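쿠키 안내: 이 사이트는 글을 읽으시는 데 꼭 필요한 쿠키만 사용합니다. 계속 보시면 동의하신 것으로 여깁니다.

공동 작업실 및 자료 보관실 안전 점검표 (의견 포함)
Presitstead 생활문화관 시설 담당 씀
2023년 7월
마지막 수정: 점검 의견 반영본

장마철이 되면 저희 건물은 구석구석 손이 많이 갑니다. 이번 점검은 1층 공동 작업실과 안쪽 자료 보관실, 그리고 두 방을 잇는 복도까지 한꺼번에 돌았습니다. 표만 붙여 두면 무슨 뜻인지 모르겠다는 말씀을 지난 5월 점검 뒤에 많이 들어서, 이번에는 항목마다 의견을 조금 길게 적어 보았습니다. 읽기 지루하셔도 본인이 쓰시는 자리 부분만은 꼭 봐 주세요.

표시 방법
적합: 그대로 쓰셔도 됩니다.
보완: 쓰시되 다음 점검 전까지 고칩니다.
중지: 고칠 때까지 쓰지 않습니다.

1. 출입구와 복도

1-1. 비상구 앞 통로 확보: 적합
의견: 지난번에 쌓여 있던 접이식 의자가 모두 창고로 들어가 있었습니다. 옮겨 주신 분들께 정말 감사드립니다. 허리 아프셨을 텐데요.

1-2. 비상구 유도등 점등: 보완
의견: 복도 끝 유도등이 켜지기는 하는데 이따금 깜박입니다. 부품을 신청해 두었고, 도착하는 대로 바꾸겠습니다.

1-3. 바닥 미끄럼: 보완
의견: 우산꽂이를 현관 안쪽에 두니 물이 복도까지 흘러 들어옵니다. 현관 바깥 처마 밑으로 옮겼으니 낯설어도 그쪽을 이용해 주세요. 흡수 매트는 Hikik 상점에서 두꺼운 것으로 주문했습니다.

2. 전기와 조명

2-1. 멀티탭 상태: 중지 (창가 자리 한 개)
의견: 창가 멀티탭은 플러그를 꽂는 자리가 누렇게 변해 있어서 바로 떼어 냈습니다. 아까워서 더 쓰고 싶은 마음은 저도 잘 압니다만, 이런 것은 미련 없이 버리는 편이 낫습니다. 새것이 올 때까지 글루건과 다리미는 안쪽 벽 콘센트에서만 써 주시고, 한 콘센트에 두 가지를 함께 꽂지 말아 주세요.

2-2. 작업등 밝기: 적합
의견: 저희 내부 기준이 재단하는 자리 500럭스인데, 재어 보니 600럭스가 나왔습니다. 갓을 닦은 덕을 본 것 같습니다. 어르신들께서 바늘귀가 잘 보인다고 좋아하셔서 저도 덩달아 기분이 좋았습니다.

2-3. 퇴실 전원 확인표: 보완
의견: 서명이 빠진 칸이 더러 있습니다. 바쁘시더라도 나가실 때 한 줄만 적어 주세요. 볼펜은 끈으로 매달아 두었습니다.

3. 작업대와 작은 물품

3-1. 칼과 가위 보관: 적합
의견: 재단용 칼은 모두 뚜껑이 덮여 있었고 서랍 잠금도 잘 됩니다. 다만 가위는 날이 아래로 가게 꽂는 것, 이번에도 한 번 더 부탁드립니다.

3-2. 고무 밴드, 끈, 집게류: 보완
의견: 작은 물품이라 점검에서 늘 뒤로 밀리는데, 장마철에는 이쪽이 은근히 말썽입니다. 고무 밴드는 오래되면 겉이 끈적해지거나 잔금이 가고, 그런 것을 힘껏 당기면 끊어지면서 얼굴 쪽으로 튈 수 있습니다. 쓰기 전에 가볍게 늘여 보시고, 금이 보이면 아까워 마시고 버려 주세요. 아이들과 함께하는 수업에서는 뚜껑 있는 통에 담아 높은 선반에 올려 두시는 것이 좋겠습니다.

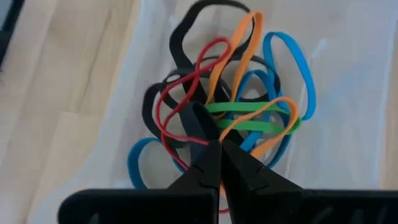
여러 색 고무 밴드가 엉켜 있는 모습. 담기 전에 하나씩 풀어 주세요.

엉킨 채로 통에 넣어 두면 급할 때 억지로 잡아당기게 되고, 그러다 손톱을 다치기도 합니다. 색깔별로 나누실 필요까지는 없고, 넓은 것과 가는 것만 갈라 두셔도 한결 편합니다. 저는 차 한 잔 마시면서 풀어 두는 편인데, 해 보시면 의외로 마음이 차분해져요.

3-3. 접착제와 용제: 보완
의견: 이름표가 떨어진 병이 있어 따로 빼 두었습니다. 내용물을 모르는 병은 냄새를 맡아 확인하지 마시고 저희에게 그대로 건네주세요. Drositent 접착제는 창문을 열고 쓰시는 것이 이 방의 약속입니다. 비가 들이치는 날이면 환풍기라도 꼭 켜 주세요.

4. 자료 보관실

4-1. 선반 고정: 적합
의견: 벽 고정 나사를 모두 조여 보았고 흔들리는 선반은 없었습니다.

4-2. 상자 적재 높이: 보완
의견: Bañez 기증 자료 상자가 맨 위 칸에 올라가 있습니다. 종이는 보기보다 무겁습니다. 한 상자가 8킬로그램을 넘으면 허리 높이 아래 칸에 두기로 했으니, 다음 정리 날에 함께 내려 보아요. 혼자 의자를 딛고 올라가시는 일은 제발 없었으면 합니다. 발판 사다리는 문 뒤에 있습니다.

4-3. 습기와 곰팡이: 보완
의견: 북쪽 벽에 면한 상자 밑면이 눅눅했습니다. 상자를 벽에서 한 뼘쯤 띄우고 제습기를 그쪽으로 돌려 두었습니다. 물통이 생각보다 빨리 차니 지나가시는 분이 보시고 비워 주시면 큰 도움이 됩니다. 오래된 문서를 묶은 고무 밴드는 종이에 눌어붙기 전에 면 끈으로 바꾸는 중이고, 끈은 입구 바구니에 넉넉히 넣어 두었습니다.

5. 소화와 구급

5-1. 소화기 위치와 압력: 적합
의견: 두 대 모두 바늘이 초록 칸에 있고 앞을 가린 물건도 없었습니다.

5-2. 구급함 내용물: 보완
의견: 반창고는 넉넉한데 소독 솜이 다 떨어졌고, 화상 연고는 기한이 지나 버렸습니다. 새로 채우는 대로 뚜껑 안쪽 목록도 고쳐 적겠습니다. 꺼내 쓰신 분은 미안해하지 마시고 목록에 표시만 남겨 주세요.

남은 일
창가 멀티탭 교체, 복도 유도등 부품 교체, 무거운 상자 내리기, 구급함 채우기. 멀티탭이 가장 급하니 그것부터 하겠습니다. 점검표에 빠진 곳이 있으면 작업실 문 옆 쪽지함에 넣어 주세요. 글씨가 삐뚤어도 다 읽습니다.

생활문화관 소식지를 전자우편으로 받아 보시려면 주소를 남겨 주세요. 구독은 언제든 해지하실 수 있습니다.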